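March 2021. Storage notes, bench tops and bins.

Going through what goes into which container before the Retotik labels are printed. Olga's January list is out of date and should not be used.

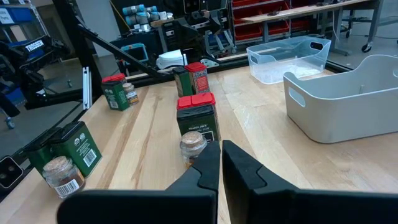
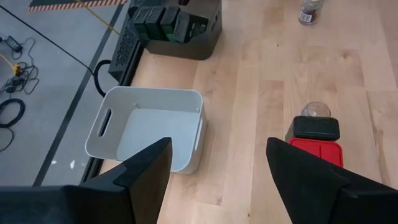
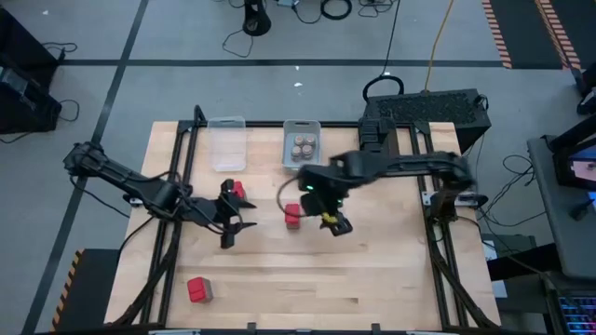 Spices are the awkward group, as tins and jars do not stack on each other. Usha wants one bin for both. I would split them: green tins upright in a grey bin, labels facing out, and the cork-stoppered jars in a clear one where the contents can be checked from the side. Corks must not bear any load. Label stock is 32 sheets; barcodes to go on the side of the tin, never the lid.

Cubes: 3, red, one entry, code 526. Pichit to confirm whether they share a shelf with the round pieces or go separately.

Open: lid for the white bin. Hina is asking Flellow.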